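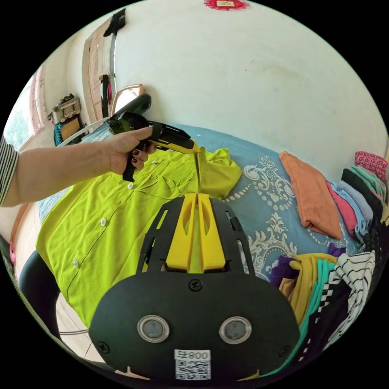

Fuvoslow hand gripper

The Fuvoslow is a hand-held gripper, used in pairs, for recording how a person handles things so that a robot arm can learn the same job later. I've looked after the pair at our Clemby site since September, and this is my entry on it for the Rweyemamu bench wiki. Please fix anything I've got wrong!

The pair spends most of its life on clothes. Shirts, blouses, knitted things, anything thin enough to slide out of a grip that isn't quite right. Clothes are kind to the housings and pretty hard on the fingers, so most of this page is about the fingers.

Parts

Each gripper has a black housing, a slotted black front section and yellow fingers with oval cutouts. A white sticker with a QR code sits on the face of the housing between the two round discs, with the unit number along its top edge. Unit 008 is the one I get asked about most, and a lot of what follows I learned on it. The housing has three dark screws on its face: one at the top, just under the fingers, and one near each lower corner.

The camera rides on the gripper itself and has a very wide, round view. You'll always see your own fingers and a good part of your own housing in the recording. New people sometimes try to tilt the camera until the housing is gone. Don't – the fingers have to stay in the same spot from one recording to the next, or the whole batch is a pain to line up.

Setting up a pair

I do this the same way every time, and it's a few minutes' work once you have the hang of it.

Start with the fingers open and wipe the inside faces with a dry cloth. Close them slowly and look down the gap from above. It should be narrow and even from the root to the tips. If the tips touch well before the rest, one finger is sitting crooked in its mount, and you'll want to loosen it, push it square and snug it down again (snug, please, these are plastic parts and they do crack).

Next, scan the sticker. The recorder files everything under the number it reads, and if the code is scuffed it will happily put your session in a folder called "unknown" with everybody else's mistakes. Then start a short test recording, open and close the fingers a few times, and play it back before you do anything else. I skipped this once and lost a morning.

Last, try the pair on real cloth. My test is a thin blouse spread out on a bed or a wide table. Pick up one layer of the front without taking the back along with it, lift it a hand's width and put it down. Do the same at the cuff, where gathers and ruffles give you a lot more to catch on. If both grippers can manage that, the pair is ready.
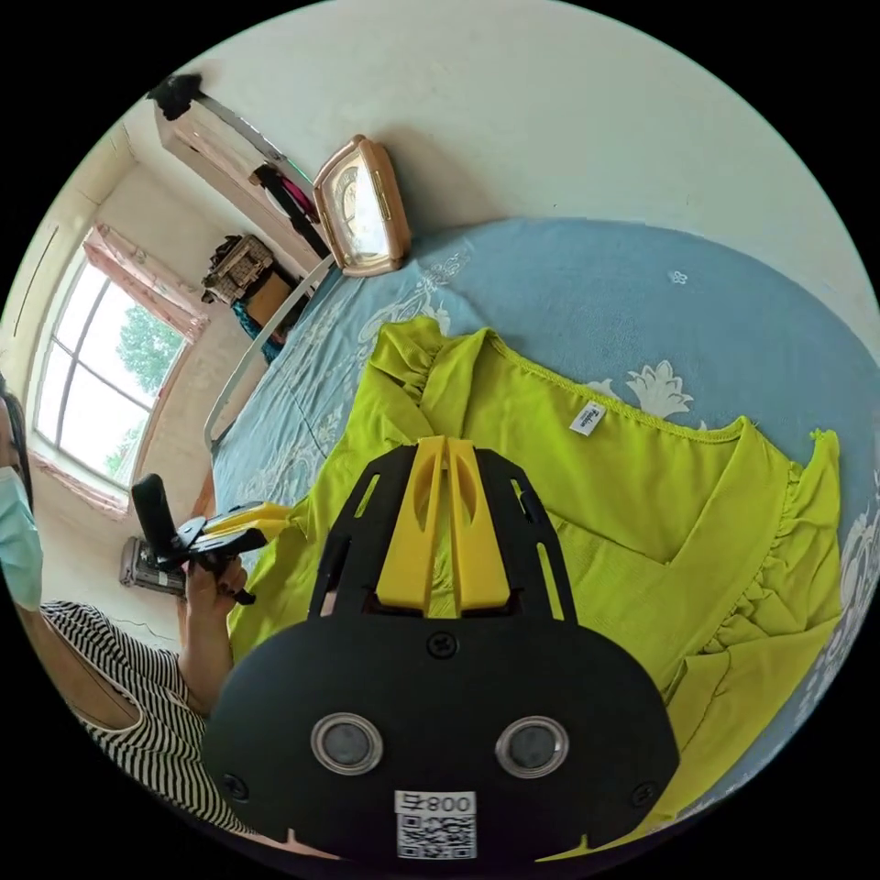

Thin fabric shows up faults that a towel would hide completely. A towel gets picked up by anything. A sheer blouse slips if there's lint on the finger faces, and it drags if there's a burr on a tip, so I'd sooner find that out in the first minute than in the middle of somebody's folding session.

Looking after it

Fingers wear at the tips first. We swapped our last set after 3,584 closings, which the recorder counts for you, and the set before that gave out much sooner, at 798, after a lot of work on zippers and buttons. So I don't go by the count alone. Run a fingertip along the edge and if it feels rough, change it. Always change both fingers on a unit together, as a new one against an old one never closes evenly.

Lint is the other thing. Dark knitwear is the worst for it, and it works its way into the slots of the front section and stays there. A soft paintbrush gets most of it out. Canned air mostly moves it further in.

Check the three housing screws once a week. The top one is the one that works loose on ours, and you'll hear a little tick when the fingers close. Hand tight is enough.

Common repairs

Fingers close but don't hold: clean the faces, then check that the mount is square. In that order, it's nearly always the cleaning.

Fingers stick half open: look for thread wound around the base. Snip it and pull it out with tweezers, and work the handle a few times before you trust it again.

Sticker won't scan: wipe it first. If the corner has lifted, print a new one with the same number. Please don't give the unit a new number! The Flomville bench did that and I spent ages matching up their old sessions.

Spares

Fingers, screws and blank stickers are in drawer 184, next to the brushes. If you take the last set of fingers, write it on the sheet taped inside the drawer.

Page last edited 2 January 2021.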